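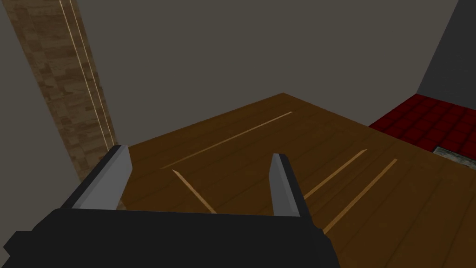
Oiled boards and the heating season

Timber floors move across the grain. A board laid in April at one moisture content will have narrowed by January, and the gaps show first along the wall nearest the radiator. Mesfin Lencho, who fits floors for Drirkeck, leaves boards stacked in the room for three weeks before fixing any of them.

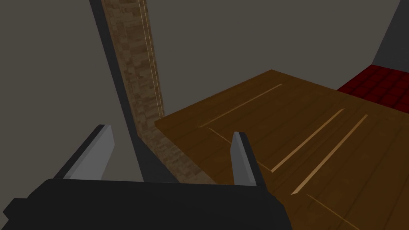 His readings are taken with a pin meter, always on the underside. Surface readings run low in a heated house and tell the fitter little about the core. At the Mellell job he lifted 73 boards that had been glued down tight to the skirting, and cut each one back to leave an expansion gap.

Finish matters less than most owners expect. Hard oil slows the exchange of moisture but does not stop it, and a film varnish may crack at the joints when the boards shrink. 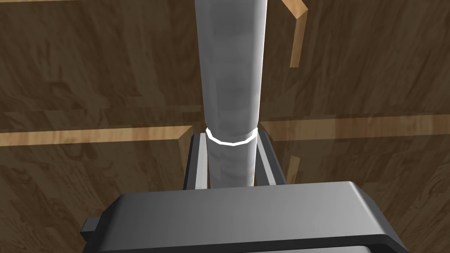 Ayana Gebremichael, who handles repairs for the same firm, sands worn patches with 80 grit, working along the grain, then goes finer before oiling. Excess oil is wiped off within the hour. Used rags are laid flat outdoors to dry, as linseed oil can heat up in a folded cloth and catch fire.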